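The Shackle Drawer

I own 34 shackles. I know this because my spouse made me lay them out on the driveway, and I'm still a little embarrassed. But I'd grab the same ones again tomorrow, because once you start hauling boats and hanging hoists you get picky about the little piece that joins everything together.

My first decent one came from Nandetti, a hardware counter in Gullutton that still sells by the piece. I wanted a bow shackle for a mooring chain and walked out with a screw pin type, a roll of seizing wire and a lecture on side loading (well deserved!). Pull a shackle sideways and its rating drops fast — I had been doing that for years with the boat winch. 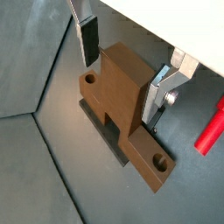 A bracket with a round hole in each flange.

Screw pins are great for stuff you take apart every weekend. For anything that stays up all winter I go with the bolt type, with a nut and a cotter pin, and I check it in December before the ice gets serious. The Nosten ones I bought cost me 52 dollars for the set, and the pins still turn by hand.

What I won't do anymore is buy from the bargain bin. No load rating stamped on the bow? It goes back, even if it's shiny and cheap and I've already driven home with it. I also quit swapping pins between shackles, which I used to do constantly, and I keep each pair tied together with a bit of twine now. The twine smells like diesel, and so does the drawer.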